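Skiller: progress report to the Rendstead fund, second period

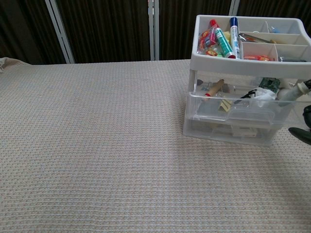 Software and planning

Dec 16, 2020

Summary

We are very pleased with where Skiller stands. At the last report the software could plan a reach across a clear table and little else. It now builds its own model of the furniture on the table, plans around it, and checks each step before the arm is allowed to move. The work has gone faster than we hoped since March, and the parts that are late are late for reasons we understand.

Most of the effort went into desktop organisers with drawers. They are a lovely test for planning software. A small unit with an open tray on top and clear drawers underneath asks for two quite different kinds of reach, one from above and one from the front, and the software has to pick the right one without being told.

Perception

The old depth code treated anything see-through as empty space, so the planner happily drew paths straight through the drawers. We have replaced it with a two-stage method. The first stage finds the solid edges of a unit and fits a box to them. The second looks at the colour picture and marks which faces of the box are clear. The planner then treats a clear face as a wall until a drawer has been opened.

Clutter inside the drawers is still hard. A crumpled tissue or a cable seen through plastic breaks up into several small pieces, and the software can't yet tell whether it is looking at one thing or three. Pens in the open tray are much easier, especially when the cap and the barrel are different colours.

We also lost some time to the table covering. The waffle weave on the cloth gave the edge finder a great deal to be excited about - every little square came back as a possible object. A smoothing step now runs first, and it is slower than we would like, but the false objects are gone.

Our labelled set has grown to 2,938 pictures. Of these, 203 were held back for testing and have not been used to tune anything.

Planning

The planner was rewritten over the summer on top of the Jelínek path library, and we can't say enough about how much nicer it is to work with. Each task is now a short list of steps in a plain text file, and each step carries its own start check and end check. If a check fails, the arm stops where it is and the planner tries again from there. Before, it went all the way home and started over, which made for some very long afternoons.

We ran 100 simulated tray picks with the old planner and 100 with the new one, using the same starting layouts. The new one finished more of them and gave up sooner on the ones it could not do, which matters nearly as much to us. Full tables are in the annex.

Drawer opening works in simulation. On the real arm it is still run at low speed with a person at the stop button, and we expect that to stay the case through the next period.

Control

The finger controller now slows down over the last stretch before contact. The change is small in code (one extra rule and a table of speeds) but it has made the whole system far more pleasant to be near. The Grundent driver was updated twice. The first update brought in a timing fault that made the wrist twitch at the end of long moves, and the second cured it.

Tooling

Every run is now logged in one place, with the camera view, the plan and the joint readings lined up on a single time line. You can drag a slider and see what the planner believed at any moment. This was not in the original plan and took three weeks, and it has paid for itself many times over in bugs found!

Behind schedule

Small shiny tools, such as tweezers and scissors, were due to be handled by now and are not. The fitted shapes jump about from one view to the next. We have two ideas to try, both cheap.

The written guide for outside users is half done. The installation chapter is complete, and the chapter on task files is waiting for the file format to settle.

Next period

Finish the clear-face work for drawers that are partly open.
Move the smoothing step onto the graphics card.
Repeat the tray tests on the real arm, with the same layouts.
Freeze the task file format and send the guide to Rendstead for comment.

Spending is within the agreed budget. We ask for one change, to move the unused travel money into computing time, and the form for this is attached.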